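Tostura Neighbors' Clothing Swap
Minutes of the planning meeting, 5 Aug 2018

Signe Lunde opened the meeting a little late, once everyone had found a chair and a slice of the plum cake, and thanked us all for coming out in such heat. The minutes from March were read aloud and accepted with one change: the hall at Liapis is rented by the half day, and we had written by the hour.

1. Looking back at the spring swap

It was agreed that spring went very well, apart from the crush at the door in the first half hour. Coats went quickly, children's shoes even quicker, and we were left with a mountain of scarves that Signe has very kindly been storing in her hallway ever since (she would like her hallway back, please). The scarves will be put out first this time, right where people come in.

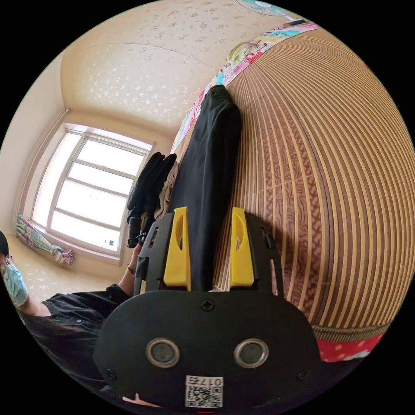 Hanging space took up a good part of the evening. We own 50 hangers and two rails, and one of the rails leans. Several people said that dark clothes get passed over when they are squeezed together, and it is true that a long black piece shows up much better hanging by itself against light tan slats, with its folds falling loose, than it ever did on our rail. We will try to give the longer garments a wall of their own. Brovus Hardware has offered us a third rail for $90, and after a friendly back-and-forth the purchase was approved.

2. Sorting and tags

Last time the tags fell off nearly everything knitted. Signe will bring safety pins and we will go back to tying tags on with string, which takes longer but stays put. Sizes should be written large. Anything with a missing button goes in the mending basket - please don't put it out and hope for the best! The mending table will be by the window again, where the light is kind to tired eyes.

There was a long and very pleasant discussion of whether loose shirts should be sorted by size at all, seeing that so many people like them roomy. We left it that shirts will be grouped as small, middling and generous, with the button-up ones kept together at one end.

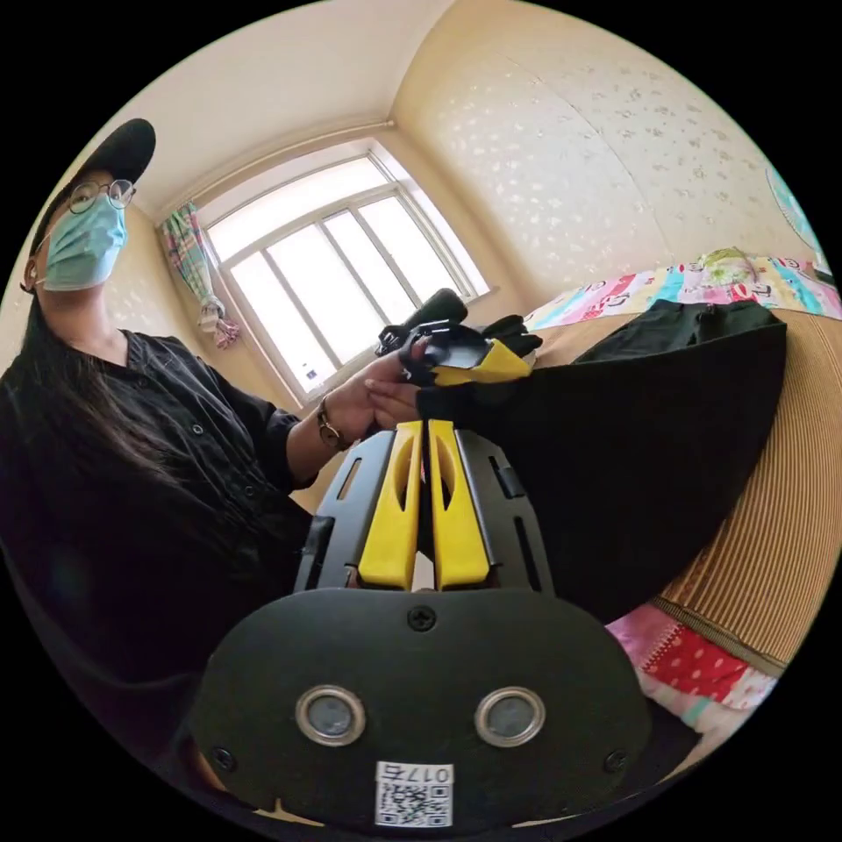 3. Flyers and getting the word out

We have 700 flyers left to hand out, printed on the yellow paper that was on sale. The bakery on Girkska Street will take a stack, and so will the library. Signe asked that we mention the one-bag limit when we talk to people, and mention it gently, as there were some hurt feelings in the spring.

4. Long sleeves and cooler weather

With fall on the way we would love more warm things, and long sleeves above all. Please ask your families to look at the backs of their closets. Items should be clean and dry when they come to us.
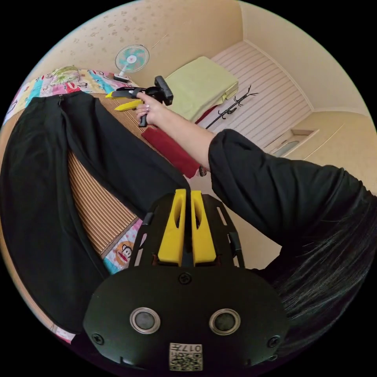

A long black sleeve, with wide folds at the elbow.

5. Other matters

The coffee urn needs a new lid. Two umbrellas from spring are still waiting for their owners. Setup at the hall starts at 3, and anyone with a station wagon is asked to speak to Signe before then.

The next meeting will be at Signe's again, with the date to follow by phone. The meeting closed with thanks for the cake.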